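Chapter 6
The Microwave Oven in the Small Kitchen

Reading time: 6 min
Shares 70 Comments 6

Search this book Enter a word Go

In the previous chapter we studied the stove and the pans which belong to it. Now we come to an appliance that stands in very many small kitchens and is used by people who never open a cookbook. The students of the housekeeping course in Plovilov often tell me that they know the microwave already. They know the start button, this is true. When I ask them how the food becomes warm, or why one side of the soup plate is boiling and the other side is cold, the classroom becomes quiet.

After this chapter you should be able to name the main parts of the oven, choose a dish that is suitable for it, warm a portion evenly, and clean the inside without damage. The exercises are at the end of the chapter, and for the second one you will need a kitchen scale and a glass jug.

6.1 How the food is warmed

A stove warms the pan first, and the pan warms the food. In a microwave oven the waves go into the food itself and are taken up mostly by the water in it. They reach only a small distance under the surface. The middle of a thick piece of meat must wait until the heat travels to it, and for this reason old recipes ask for a standing time. Do not leave out the standing time. It is a part of the cooking – the same as the minutes on the display.

The waves are also not spread equally inside the oven. Some places receive more and some receive less. We will see later, in the experiment with the grated cheese, where these places are. 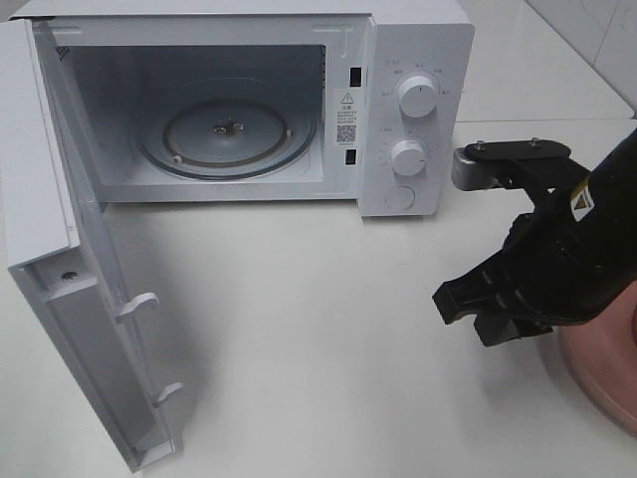 Learning the parts is easier when the oven is empty and the door is open as far as it goes. Begin with the door, and only then look inside. A door that closes well is the first condition of safe use. The two hooks on its edge go into the two dark slots at the front of the oven, one higher and one lower, and you should keep both the hooks and the slots free of crumbs and dried sauce. If a hook is broken, the oven must not be used until a repair person has seen it. On the floor of the cavity lies the round glass plate, which we call the turntable. It rests on small rollers and is moved by the metal piece in its center. When the plate turns, the food passes through the stronger and the weaker places, and the warming becomes more equal.

6.2 Placing the food

Put the food near the outer part of the turntable when you have several small pieces, for example potatoes, and leave a little room between them. A single bowl may stand in the middle, but then you must stir it at half of the time. My colleague Gorazd Leka teaches his groups to warm 200 g of cooked rice with one spoon of water and a loose cover, and to stir it once. I have taken this method from him and I use it in Exercise 2.

Check that the dish does not touch the walls while the plate is turning. A long dish with corners may stop the turntable, and the food is then warmed in one place only.

6.3 Cleaning

Wipe the walls after each use with a soft cloth. For dried spots, heat 100 ml of water with a slice of lemon in a wide cup until there is steam, wait a few minutes with the door closed, and then wipe. The glass plate can be taken out and washed by hand. Let it cool before it meets cold water – hot glass may crack. Under the plate, clean also the track of the rollers, where small grains of rice like to hide and make the turning noisy.

New words in this chapter: cavity, latch, turntable, roller, standing time.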